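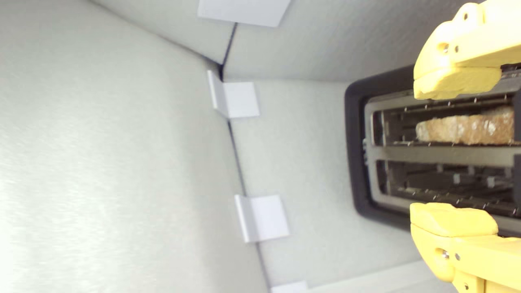

One slice in, with the pale panels behind it.

I have been told, more than once now, that I am using the toaster wrong. The latest to say so was my friend Eun-ji, who read an article claiming that a slice of bread has a correct side to face outwards, a correct slot to go in, and a correct number on the dial depending on the flour. She sent me the link. It promised 1,001 ways to improve your breakfast and I got as far as 11 before I lost the will.

My own position is that toast is bread that has been made hot. I accept that some bread does better than others. A floury loaf with a bit of an open texture goes nicely crisp at the edges, and the cheap square stuff goes from damp to roofing material in the time it takes to find a knife. Beyond that I want to see some evidence.

Take the rule about single slices. Put one slice in a two-slot toaster, say the experts, and one side will come out darker than the other. Fine. I've had toast that was darker on one side for most of my adult life and I have never once sent it back. Mwangi swears he turns his round halfway through, which means standing over the thing for the whole time, and I can't see what he has gained except a warm chin.

Then there is the dial. I have owned toasters that went up to six and toasters that went up to nine, and I don't believe any of those numbers meant anything. My mother's old Pelluto had two settings that mattered, and they were "again" and "too late". People talk about minutes, but if 5 on the dial is five minutes then I would like to know what sort of bread they are eating.

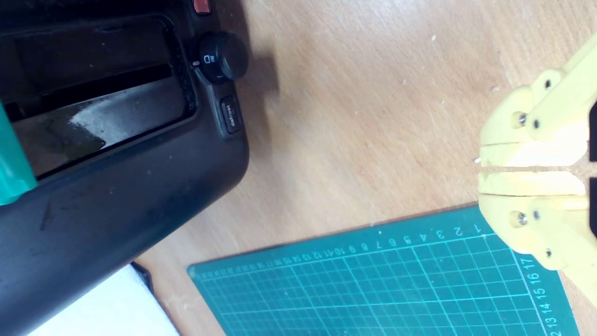

The dial, little bread symbol and all, and the defrost button.

The defrost button I am also unsure about. As far as I can tell from years of jabbing at them, it gives you a longer go. You could get the same by turning the knob a bit further, and I suspect plenty of people do exactly that without ever reading the word on the button. Guadalupe says hers makes a real difference with frozen bagels. I said I would try it side by side with two halves of the same bagel, one defrosted and one not, and she said that was the saddest plan for a morning she had ever heard.

I may do it anyway. I'll also admit that black plastic was a poor choice by whoever decides these things, as it shows every speck of dust and every crumb. A wipe with a damp cloth (unplugged, please) lasts until the next round of toast.

Marmalade next time, about which I have stronger views.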